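Changes to the Prerkville Evening Course Program

Registration for the fall evening courses opens on 2024-07-05 at the Widmer Building. The program offers 35 courses, and places are limited to 300 participants in total. 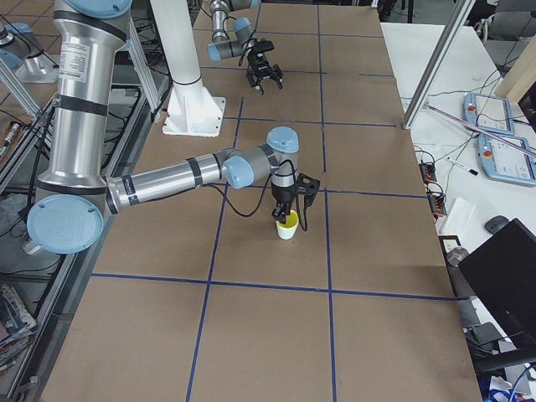 A small cup with a yellow rim and interior.

Fees remain unchanged from February. Participants who withdraw before the second session will receive a full refund – materials excepted. Questions concerning enrollment should be directed to Domenica Hofstetter, Office of Continuing Education, Room 119.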